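Unit 2. Bin picking and household clutter
Instructor: Wen-hsiung Yu

Reading before class: the Herkis notes on grasp selection, sections on suction and parallel fingers. Skip the appendix.

2.1 The question

Tidying a kitchen counter and kitting parts at a bench share one operation: take a single object out of a mixed pile and put it somewhere on purpose. Shop-floor versions with one known part have run for years. Mixed objects remain the hard case, and the household is nearly all mixed objects.

2.2 What makes a pile hard

Shape and surface matter more than weight. A round item rolls when one finger touches first. A cup on its side can be taken by the rim or across the body, and the two grasps lead to different placements. Glossy and clear surfaces return poor depth readings. Soft items change width as the fingers close. Sloped bin walls keep items from resting against a vertical face, but they also limit how low the wrist can go near the edge.

In the setup below, the metal gripper works over a sheet-metal bin that holds an apple, a yellow rubber toy, a navy cup on its side and a few smaller things.
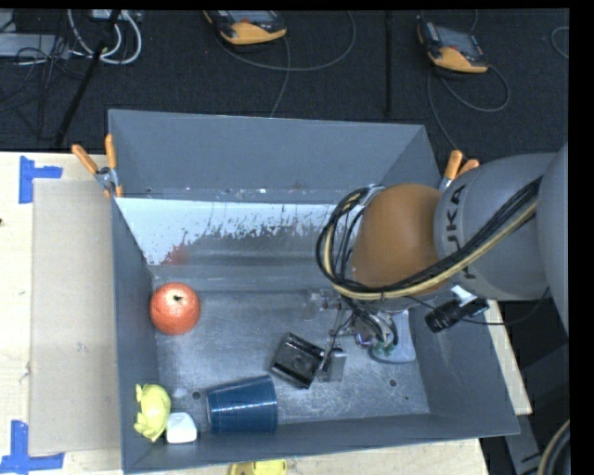

2.3 Reading the numbers

The course data set, Tutex, has 3,891 logged attempts on mixed bins. Use it for Problem 2. Note the following when reporting results:

- An attempt counts as a success only if the object is released in the target area.
- A double pick is a failure, even when both objects arrive.
- Report time per object separately from success rate. A slow system may be fine at home and useless on a line.

2.4 State of practice

Single-part bins: solved for most rigid parts. Mixed rigid items: usable with a person nearby to clear faults. Mixed household items, including soft and clear ones: not ready to run unattended.

Problem set due 14th February. Maximum score 100. Problem 3 requires the Revoleck simulator.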